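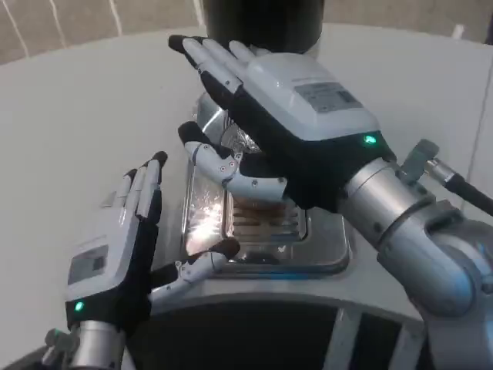
급식 줄이 긴 건 배식이 느려서가 아니라 다들 같은 시각에 오기 때문이라고, Somtochukwu Eze는 우리 중간 발표가 끝나자마자 말했다. 조원 전원이 그 말을 받아 적었고, 결국 보고서 제목까지 바꿨다.

점심시간 쏠림과 대기 시간에 관한 조사
생활통계 탐구 수업 최종 보고서
제출일 2020년 9월 1일

1. 동기
우리 학교 학생식당 Moltstead는 맛보다 줄로 유명하다. 처음 주제는 '배식대를 하나 더 놓으면 얼마나 빨라지는가'였는데, 식당 측에 문의하니 배식대를 놓을 자리가 없다는 답이 하루 만에 왔다. 이번 학기에 우리가 받은 가장 빠른 회신이다.

2. 방법
설문지 200부를 돌려 도착 시각과 체감 대기 시간을 물었다. 실제 대기 시간은 입구에서 번호표를 나눠 주고 배식대 앞에서 회수하는 식으로 쟀다. 번호표 일부는 회수되지 않았다. 기념품으로 가져갈 만한 물건은 아니었는데 아무튼 그렇다. 정리에는 조장이 만든 표 양식 Zultach를 썼고, 이름의 뜻은 조장도 모른다.

3. 결과
가장 붐비는 때의 대기 시간은 중앙값이 13분, 최댓값이 28분이었다. 4교시가 일찍 끝나는 Akpan관 학생들이 먼저 자리를 잡고, 언덕 위 Norko관 학생들이 뒤늦게 한꺼번에 내려오면서 줄이 입구 밖까지 나갔다. 체감 대기 시간은 실제보다 대체로 길었다. 메뉴가 카레인 날에는 차이가 줄었다.

4. 한계
설문을 줄 서 있는 사람에게 받았다. 줄을 보고 돌아간 사람의 의견은 빠져 있고, 응답자는 대부분 배가 고픈 상태였다. 자유 의견란에 욕설이 많아 분류를 포기했다.

5. 제언
두 건물의 점심 시작을 어긋나게 하는 안을 교무처에 냈다. 검토는 12월에 한다고 한다. 그때까지는 식당에 늦게 가는 편이 낫다. 다만 그 시각에는 반찬이 김치만 남는다.

부록: 설문지 양식, 번호표 회수 기록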